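Drollow cell – maintenance and setup meeting, September
Present: Shirley Després (chair), Veronica Dobre (minutes), two from the Vachon bench team. Apologies from Gristano.

1. Last minutes
Agreed, with one fix: the wrist cable order went to Flernaria, not Gristano.

2. Left hand
Veronica has replaced the thumb tendon and redone the zero position. The thumb still closes a little late when the palm is down. She will lower the closing speed in the bowl task and keep the old value in the setup file. The simulated cell gets the same change first. Shirley asked that nobody edit the file on the machine itself – changes go through the shared copy.

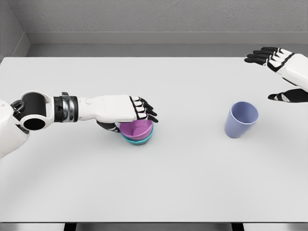
The bowl and cup task stays as the check after any work on the hands. It now stands at 1,631 simulated runs. Shirley wants another 600 with the new closing speed before the real arms are switched back on.

3. Right arm
Elbow joint greased, cover back on. One of the 4 cover screws is stripped and has been swapped for a spare. Proper replacements to be ordered.

4. Table height
The real table was found 5 mm lower than the value in the model. Vachon will shim the feet, then Veronica measures again at all corners.

Actions
Veronica – closing speed, table measurement
Shirley – screws, chase Flernaria for the cable
Vachon – shims

Meeting closed at 3:40 pm.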